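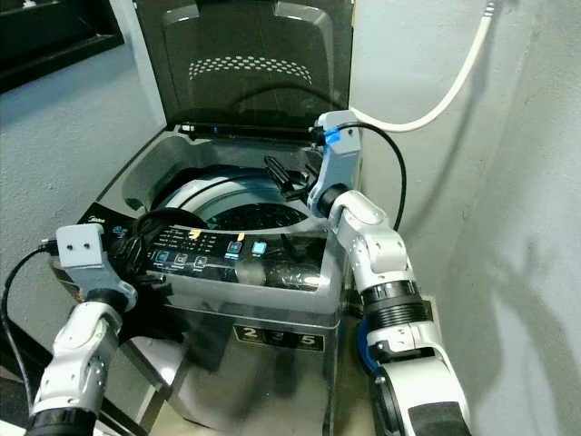 Lave-linge à ouverture par le dessus, couvercle relevé.

Odeur d'égout dans une buanderie sans fenêtre – VMC ou siphon ?
Imprimer | Envoyer par e-mail

Ce site utilise des cookies pour mesurer son audience. En poursuivant votre navigation, vous acceptez leur utilisation.

tuyau_pvc
samedi 17 février 2018
Bonjour. Buanderie borgne de la résidence Rallwood, dernier étage. Depuis janvier, odeur d'égout le matin, plus faible en journée. Configuration :
– VMC simple flux Kombo, bouche d'extraction au plafond ;
– siphon de sol Dodis, garde d'eau mesurée à 13 mm ;
– évacuation du lave-linge en PVC de 40, crosse à 600 mm du sol ;
– porte détalonnée, mais joint brosse ajouté l'hiver dernier.
J'ai déjà fait un cycle à vide à haute température et nettoyé les joints. Aucun effet. Avant d'ouvrir le sol, je voudrais savoir par où commencer.

rejingot
Garde d'eau de 13 mm : ne cherchez pas plus loin. Il en faut 50 pour un siphon sérieux. Avec une extraction permanente et un local qui sert peu la nuit, la garde s'évapore ou se fait aspirer. Versez deux litres d'eau le soir et sentez le matin.

delta_p
Pas d'accord avec l'ordre des opérations. Le joint brosse a supprimé l'entrée d'air. La VMC tire toujours le même débit et le prend où elle peut, donc par l'évacuation. Une dépression de 45 Pa suffit pour passer une garde de quelques millimètres, et une garde de 13 mm tient en théorie jusqu'à 127 Pa. Le siphon est médiocre mais il n'est pas forcément en cause. Retirez le joint brosse, laissez tourner une nuit, puis comparez.

rejingot
En théorie, oui. Sauf que la garde mesurée en journée, après un rinçage, n'est pas celle de 6 h du matin. Et une chasse à l'étage inférieur crée un pic de dépression très supérieur à celui de la VMC.
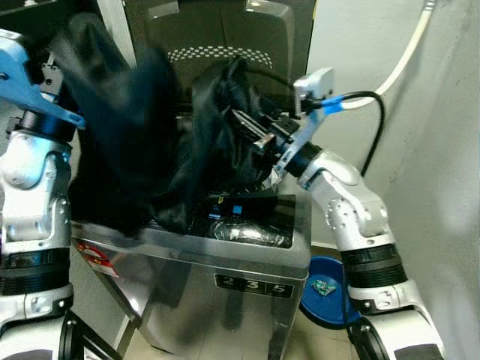 Temps de lecture : 3 min

bonde_seche
Je me permets d'ajouter le point bête : la poubelle. Dans un petit local clos, un fond de sac qui a coulé donne une odeur soufrée que beaucoup prennent pour de l'égout. Sortir le sac, laver la cuve, la laisser une nuit hors de la pièce. Coût nul, et cela élimine une variable.

tuyau_pvc
Poubelle sortie deux nuits de suite, odeur identique. Je garde l'hypothèse air/eau.

delta_p
Très bien. Méthode pour trancher entre les deux :
1. Obturer la grille Dodis avec un film plastique et du ruban adhésif, VMC en marche, porte fermée.
2. Attendre une heure.
3. Si le film se bombe vers la pièce, l'air passe par le siphon.
4. Refaire l'essai porte ouverte. Si le film retombe, le local manque d'entrée d'air.
Un film tendu et immobile renvoie vers la crosse du lave-linge.

rejingot
La crosse, justement. Il y a un siphon dessus ou le tuyau plonge directement dans le PVC ? Si le raccordement est direct, la seule barrière est l'eau restée dans la pompe, autant dire rien.

tuyau_pvc
Siphon en pied de crosse, d'origine. Jamais démonté.
Essai fait hier soir : le film se bombe porte fermée, retombe en 2 minutes porte ouverte.

bonde_seche
Alors clapet à membrane Vasitz sous la grille et on n'en parle plus. Pose sans outil.

rejingot
Le clapet à membrane s'encrasse avec les peluches et finit par rester entrouvert. À réserver aux siphons qui ne voient presque jamais d'eau. Je remplacerais le corps de siphon si la réservation le permet.

delta_p
Ni l'un ni l'autre en premier. L'essai désigne l'entrée d'air. Dépose du joint brosse, contrôle du détalonnage, puis nouvelle mesure de la garde au réveil. Si elle a baissé malgré tout, on reparle du siphon.

tuyau_pvc
Joint brosse déposé. Odeur nettement atténuée ce matin, pas nulle. Garde au réveil : 11 mm. J'ai demandé au syndic le diamètre de la ventilation primaire en toiture, pas de réponse pour l'instant.

rejingot
2 mm perdus en une nuit, c'est trop pour de l'évaporation seule. Regardez si la chute est bien ventilée avant d'acheter quoi que ce soit.

Imprimer | Envoyer par e-mail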